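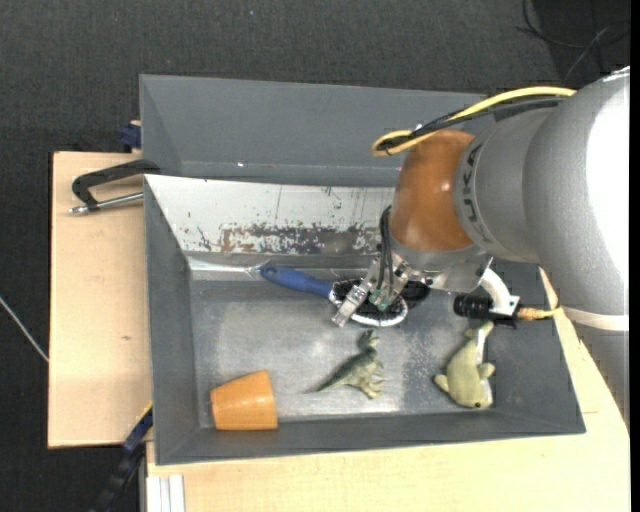 Visiting Researcher Program: Frequently Asked Questions

Last updated November 18, 2019

Who can apply?

Applicants must hold a doctorate or be enrolled in a doctoral program in the natural sciences, engineering or mathematics. Staff of the Ganetell Institute and of the Tilahun Center for Applied Science are not eligible, as both are hosts under the program.

How long does a visit last?

Between 2 and 6 months. The visit must be continuous. Absences of more than ten working days need written approval from the host and from the program office.

Can I split my time between the two hosts?

No. Each award is tied to one host. Short trips to the other site are allowed but are paid from the host group's own budget.

What does the award cover?

— One return economy ticket
— A monthly living allowance, paid in arrears
— Visa and residence permit fees
— Up to 1000 US dollars for consumables, paid against receipts

Family travel, equipment purchases and journal fees are not covered.

Do I need an invitation letter before I apply?

Yes. The letter must be on the host's letterhead, name the group you will join and state the planned start and end dates. E-mail messages are not accepted in place of a letter.

How are applications submitted?

Through the Prutari portal only. Create an account, complete Forms A and B, and upload the remaining papers as PDF files. The portal saves drafts, but a draft is not an application — check that the status line reads "Received."

How are applications assessed?

Two outside reviewers score each application on scientific quality and on fit with the host group. Where the scores differ by more than three points, a third reviewer is asked. In the last round 281 applications were scored. Reviewer comments are sent to all applicants, with reviewer names removed.

When are results sent out?

In August. Visits may start any time in the twelve months after the award letter is issued.

Who owns the data and results?

Ownership follows the host's rules, which you sign on arrival. A copy of all data behind a publication must be placed in the Wukon archive within a year of the end of the visit. Samples may leave the country only with an export permit, and the host group applies for it on your behalf.

Can I reapply if I am turned down?

Yes, once. The second application must include a one-page reply to the reviewers' comments.

Is a final report required?

Yes. It is due 60 days after the visit ends. Use Form F. The last allowance payment is held until the report is accepted.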